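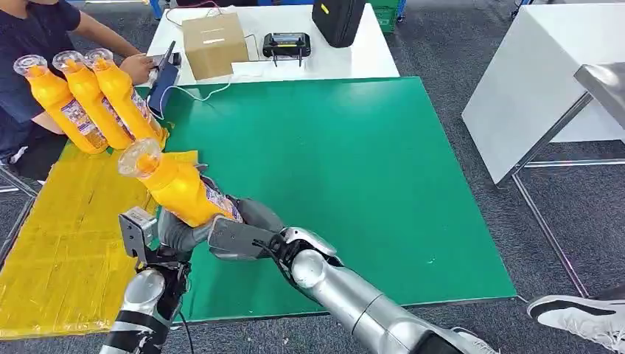

Yellow bottles with clear caps at the Mirnero packing room, where the bench layout was changed in March.

Mirnero has finished the first stage of a refit of its small-order packing room, moving the checking of bottled goods from a shared counter to separate benches with matted work surfaces. The company, which stores and ships bottled household liquids for other firms, said the new layout has been in use since March and now handles all orders of fewer than 23 bottles. Larger orders still go through the pallet area on the ground floor.

The change affects how bottles are handled between the shelf and the shipping box. Under the old method, bottles were stood upright on a bare counter, checked for cap fit and label position, and passed to a second person for boxing. Under the new one, bottles are laid on their sides at the left of the bench, lifted one at a time over a green mat, turned so that the full label can be read, and then moved on for boxing.

Mirnero gave two reasons for laying the bottles down. The first is stability. A tall bottle with a narrow base tips easily when the one beside it is picked up, and a fall from standing height on the counter was the most common cause of cracked caps in the room. The second is access to the label. Most of the faults found at this stage are label faults, such as a lifted corner, a crease at the seam or a label set too close to the base, and these are easier to find when the bottle is held level and turned.

The left side of the bench is covered with a sheet of yellow cardboard, taped down along the table edge. The cardboard serves as the waiting area for bottles that have not been checked. It is replaced when the surface becomes worn or when a leak has soaked into it. Packing tape is laid over the board in strips to slow wear and to let small spills be wiped off. Mirnero considered a molded plastic tray for the same purpose but found that the tray ribs marked the labels on softer bottles.

The mat was supplied by Sakudent, which also makes bench coverings for repair shops. It covers most of the table and leaves a white area clear at the far end for boxes. Cartons waiting to be filled or sent out are kept there, off the mat, so that cardboard dust does not collect on the checking surface. Mats are wiped down at the end of each shift and lifted once a week so that the table beneath can be cleaned.

Caps are checked before labels. The bottle is held level over the mat with the cap end raised slightly, and the joint between cap and neck is examined for gaps. A cap that turns under light pressure is counted as a fault. The bottle is then turned through a full rotation for the label check. A bottle that fails either step is set aside and does not return to the yellow board, which is reserved for unchecked stock.

Paperwork stays at the far edge of the table. Each order is accompanied by a printed sheet listing the product, the number of bottles and the box size, and the sheet goes into the carton last. Staff had asked for the sheets to be moved away from the front edge, where they were often pushed to the floor during boxing.

The company reported figures for the first trial period, in which 2000 bottles were checked at the new benches. Of these, 246 were set aside for label faults and 23 for cap faults. Mirnero said the number of label faults was higher than in earlier counts and put this down to better detection at the bench. It has sent the results to Moodley, which fills and labels part of the stock, and has asked for the position of the label above the base to be reviewed. Moodley has agreed to look at the setting on its labeling line but has not given a date for any change.

Bottles with label faults are not thrown out. Those with a lifted corner are pressed flat and checked again the next morning. Those with a crease or a wrong position are returned to the filler in batches. Bottles with cap faults are emptied and recycled, and the liquid is disposed of under the site's existing waste contract.

Some problems with the layout remain open. Bottles laid side by side can roll if the board is not level, and two benches had to be shimmed at the rear legs after the move. Overlapping the bottles at a slant keeps them in place but makes it harder to take the middle one first, so staff are asked to work from the mat side outward. Cables are a second concern. Powered items on the benches are still fed by leads that cross the work surface, and Mirnero plans to bring these up through the back of the table in the second stage of the refit.

Lighting will also be changed. The present ceiling lights produce glare on clear caps, which can hide a fine crack. A shaded lamp has been fitted to one bench for comparison, and a decision on the others will follow once enough bottles have been checked under it.

Box sizes are being reduced at the same time. The room previously stocked a wide range of cartons, many of them used only a few times a month. Bisness, which supplies the cartons, has proposed a smaller set with inserts that can be folded to suit different bottle counts. Samples have been received and drop tests are under way using filled bottles. The first full delivery will be 256 cartons in the most used size, plain brown, with a small white label on the side for the order number.

No change is planned to order cutoff times. Orders received before 2 p.m. will continue to be packed the same day, and customers do not need to alter product codes or shipping instructions. Firms that supply their own cartons may go on doing so, provided the carton fits on the clear part of the bench without resting on the mat.

The second stage covers the cable routing, the lamps and a set of shelves for bottles waiting to be returned to the filler. Work will be done one bench at a time in the evening, after the last collection, and the pallet area will not be affected.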